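From: Irena Borkowska
To: teleop-teaching list
Subject: Re: [teleop-teaching] cube-in-cup, first numbers

Gonzalo Moya wrote:
> We now have 222 teleoperated demos of the cube-in-cup task, all
> recorded in February by Zodwa and me with the Verska leader arm.
> The policy trained on them gets 59 out of 60 on our bench. I'd
> like to call this task solved and move on to stacking. Does
> anyone object before I write it up for the Mundano page?

Yes, I object, a little. I don't doubt the 59. I doubt what it's a 59 of.

You trained on one table with two operators and then tested on the same table, with one of those operators setting out the cup. I went through the first part of the set last night and the cup stays within a hand's width of the same spot for long stretches. A policy that had learned "go over there and let go" would score very well on that. 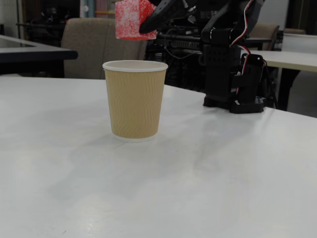
My second worry is how the release gets taught. When I drive the leader arm I wait over the cup until I feel sure, and I feel sure by leaning sideways and looking. The arm doesn't get to lean. If the recorded views don't show the inside of the cup, then what we're handing it is my pause, with none of the reason for it. Ha-neul raised this when we were doing the Kalinowski trays and we all agreed it was a good point and then did nothing.

Zodwa's demos and yours are also easy to tell apart. She comes in high and drops straight. You swing in low. I'm not saying either is wrong, but averaging the two could give you an approach that neither of you would use, right at rim height. Has anyone trained on one operator at a time? It would cost you an afternoon.
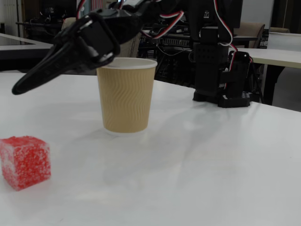

Then there are the starts. I'd want to see the cube put down in places that are a nuisance to reach, and I'd want those reported separately from the easy ones. Cube off in front and to the left of the cup, with the finger having to get down almost to the tabletop, is the sort of start I mean. If those are already in the test runs, fine, say how many and how they went. If they're only in the training set, the score doesn't tell me much.

Please don't answer this with more of the same demos. Iwona went up to 1000 on the Dellura sorting job and the last few hundred bought her nothing she could measure. I'd take 4 new cup positions, a different table if you can get one, and somebody who has never touched the leader arm doing the setup.

Until then I'd write "works on our bench" on the Mundano page and leave "solved" out of it. Happy to be shown I'm wrong. Send me the checkpoint and I'll run it here.

Irena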